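The Rikcombe Inventory

1. Shelf

Noreen Madigan began the inventory at the window table, as the solicitor's letter instructed. The first item was a tree-shaped bookshelf, wood, reddish-brown, on a flat rectangular base. Her aunt had bought it from Kershaw in September and disputed the invoice until she died. Noreen entered it at 15 pounds.

The books were to be listed by title. She wrote down Furniture, red, hardcover. The three on the right-hand branch leaned outwards and she left them leaning.

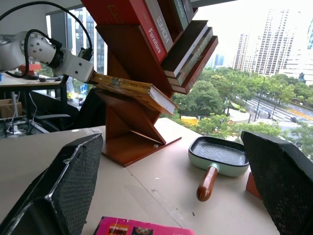 2. Pan

The square grill pan, pale green with a wooden handle, was not on the solicitor's list. Kelly Oakley, for the other side of the family, claimed it by telephone at once.

"It was promised to me," Kelly said. "In 2000."

"In writing?"

"Over chops."

Noreen ruled a new column, headed it Verbal, and entered the pan there. She left the value blank. Then she turned to the next sheet, which was cutlery, and asked Kelly what else had been promised.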